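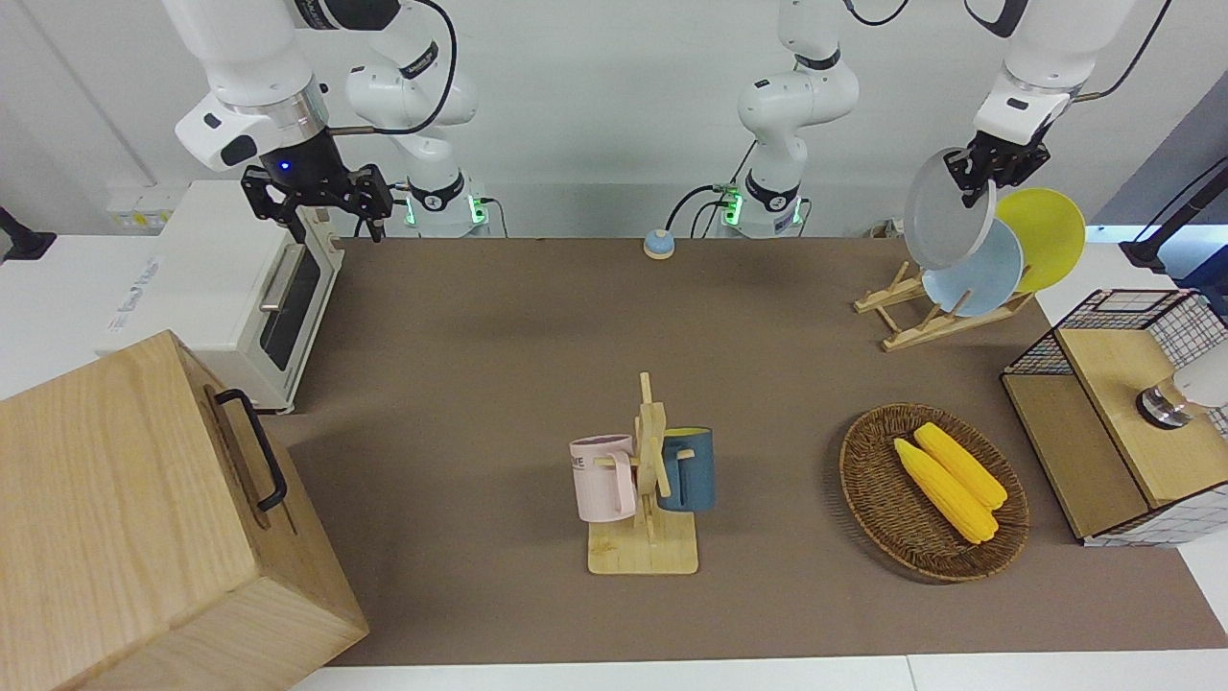
Otis Ridgeway, moorings secretary

To: Brernard Moorings list
Date: 18/12/2025
Subject: Re: Water point off from January

Zdzisław Sadowski wrote:
> Does anyone know how long the tap by the lower gate will be off? The
> notice says "until further notice" and I have a small tank. I was
> hoping to stay aboard through the winter and would like to know if I
> need to move up to the top basin before the ice comes.

Zdzisław,

I rang the yard yesterday. The lower tap goes off on the first working day of January and they expect to have it back in about three weeks. The pipe under the towpath has split in the same place as it did in October, so this time they are replacing the whole length up to the stopcock. The top basin tap stays on throughout. It is slow, so please don't leave a hose running on it and go off for a coffee.

You don't need to move up. The yard will let us use the tap behind the Jakubowski shed on weekday mornings, and I have asked for Saturdays as well. You will need a long hose from the bank. I have one you can borrow, 49 metres with a brass fitting at each end, but I want it drained before it comes back.

On making a tank last: mine holds 800 litres and the two of us get through it in a little over a fortnight if we are careful. Most of it goes on showers. After that it is washing-up, which surprised me when I started keeping a note of it. We now do it once a day, in the evening, with one bowl to wash and a smaller one to rinse. Plates are scraped and wiped before they go anywhere near the water. They then go straight into a wooden plate rack to drain, and that has saved us both water and tea towels. If you have room for a rack, screw it down. Ours went over when a hire boat came past too fast.

The other thing worth doing is to look at your pump. If it kicks in at night when no tap is open, you have a leak somewhere. On our last boat it was a weeping joint behind the calorifier, and we lost a good part of a tank before I found it. I used a Ziltard joint from the chandlery and it has been dry ever since.

Aniela Rutkowska has asked about boats that are left empty. Drain down, leave the taps open and don't forget the shower mixer - it holds more water than you would think and it is the first thing to crack. A new one cost me 71 pounds.

The meeting about the mooring fees is still on for the end of January. Papers to follow.

Otis

Contact the list owner | © Brernard Moorings | Back to top

3 comments

Vinh Lý
Is the shed tap all right for drinking or only for washing? It used to have a sign on it.

Otis Ridgeway
Drinking is fine, same main. Run it for a minute first. The sign was for the old one by the slipway.

Jarosław Czerwiński
My tank is 1000 litres and I won't be aboard until March. If anyone is stuck they can have what's in it before I drain down. I'm on the boat this weekend, third along from the footbridge.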